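Does a Refill Shop Cut Packaging Waste? A Household Study in Barstead
Student project report, 10 August 2023

1. Why I chose this

The Lulluvico refill shop opened in Barstead with a sign in the window saying that customers "halve their waste". I could not find where this claim came from. The shop's leaflet repeats it without a source, and when I asked at the counter I was told it was "well known". My project set out to test it on a small scale.

2. Method

I asked 12 households in Barstead to keep all their food and cleaning packaging for two weeks. In the first week they shopped as normal. In the second they bought whatever they could from Lulluvico and the rest from their usual supermarket. I weighed the packaging at the end of each week on the same kitchen scales.

One household dropped out after the first week, which left 11. I have not used their figures.

I know that two weeks is short. People also behave differently when they know a student is coming to look through their rubbish, and a few admitted they had put off buying things until the study was over. That would make both weeks look better than real life.

3. Results

Total packaging fell in the second week, but nowhere near by half. The second week's total weighed 87 per cent of the first. Most of the drop came from washing-up liquid, rice and pasta. Milk, meat and frozen food made up the bulk of the weight in both weeks and the shop sells none of these.

Two households had more packaging in the second week than in the first. One had bought new glass jars to take to the shop, and the jars came in cardboard with plastic wrap around it. I counted this, although the shop might say I should not have.
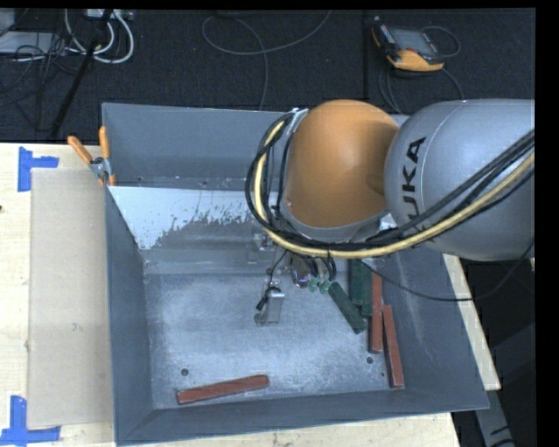 Weight is also a poor measure on its own. A glass bottle weighs far more than a crisp packet, yet the bottle can be recycled in Barstead and the packet goes in the general bin. I sorted the second week's packaging by type but did not do so for the first, so I can't compare them. This was my biggest mistake.

4. What happens behind the counter

The shop's own deliveries are missing from most claims of this kind. Lulluvico buys dry goods from a wholesaler called Tadetti, and the rice arrives in large plastic-lined sacks. I asked how many sacks are thrown away each month and was told no record is kept. Ekpo, the firm that supplies the cleaning liquids, says on its website that it takes back empty drums. It does not say what share of them are returned or how often each one is refilled.

5. What I think the results show

The shop probably does reduce packaging a little for people who already cook with a lot of dry food. I found nothing to support the word "halve". With so few households even the small drop I measured could be down to chance, or to somebody eating out more in the second week, which I did not ask about.

If I did this again I would run it for the whole of August, sort everything by type from the start, and ask for till receipts.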